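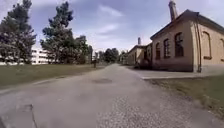

The Long Way Round to Golside

Walks

Most people who come to Golside drive straight to the reservoir, and I did the same for years. Then Joanne Entwistle, who used to teach geography here, talked me into leaving the car at home and going on foot by the old college path. What a lovely thing I'd been missing!

It's a proper path, wide enough for four friends to walk side by side and still argue comfortably. You get brick on one hand and grass on the other, with big trees waiting behind the lawn, and the surface is a history lesson in itself. Smooth grey gives way to rough, stony stuff (watch your ankles in thin soles), and there are patches in it that Joanne can talk about for longer than you'd think possible. She puts the oldest stretch down to the Yeoman works, which laid it for carts.

I like it best in June, before seven in the morning. Bring a flask and take your time over the trees. The crowns are all different, some broad and heavy, some leaning, and I've started to greet them like neighbours.

King-fai Kwok leads a walk along here every month, and 29 of us turned up for the last one, two in wellingtons and one with a parrot in a backpack. He stops everywhere. He'll have you feeling bark, sniffing leaves and looking up until your neck aches, and somehow you still reach the Samuten tea hut before the scones run out.

From there it's 30 minutes to the water, or catch the 792 back into town from the stop by the chapel.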